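Trotix Two-Finger Gripper Kit: Workshop Review

The Fellach shared workshop purchased the Trotix kit in April for its two-arm kitchen build. The kit was assessed on assembly, grip on soft items and ease of repair.
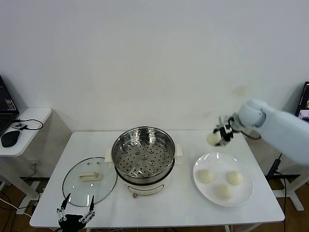 Assembly required one evening and no special tools. The printed manual is clear on the linkage but says little about cable routing, and members should allow extra slack at the wrist before tightening the clamp.

Grip was tested with steamed buns over 100 transfers. At the factory force setting, buns were dented often enough that the setting was reduced by 2 steps. Results after the change were good – the fingers close evenly and release without sticking. Small, hard items such as bottle caps proved less reliable.

Spare finger links are sold only in full sets, a drawback for any shared space. The Noma kit, reviewed previously, offers single parts.

The kit is recommended for members with prior experience of arm setup. Beginners should first complete the workshop's introductory session.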